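**Progress report to the Zekance small grants program**
Project: bin-picking arm, Furnemgate shared workshop
Period: April to July

The arm is mounted and running. We finished the wiring in May, two weeks behind plan, after the first power supply failed and Irnach replaced it. The gripper is on its second version. The first one bent at the linkage and could not close evenly on thin parts.

Since June we have been working on picks from a metal bin clamped to the table. The bin stays put now, and we no longer have to recalibrate every evening. Flat items that lie close to a wall are still the hardest, and glare off the inside of the metal throws off the depth readings.

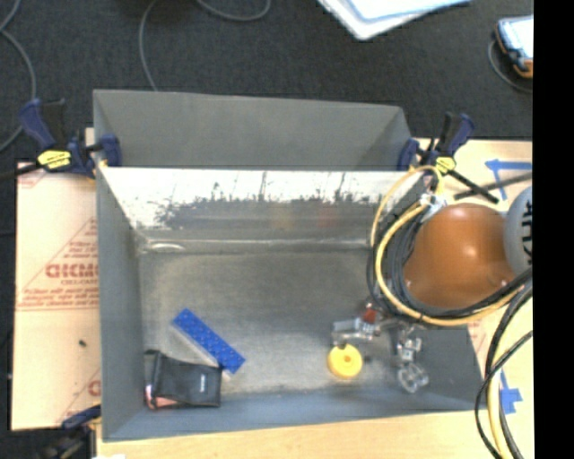
We logged 758 pick attempts in this period. Most of the failures came from the gripper touching the front wall before it reached the part. A change to the approach angle is written but has not been tested on more than 20 picks, so we are not reporting a result for it yet.

Spending to date is $3,572. The largest item was the replacement controller from Chowdhury. The cable guides came in under budget and we moved the difference to spare fingers.

Still open:

- dull the inside walls of the bin
- reroute the cables at the wrist
- write the setup guide for other workshop members

We request an extension of 7 weeks, with no added funds.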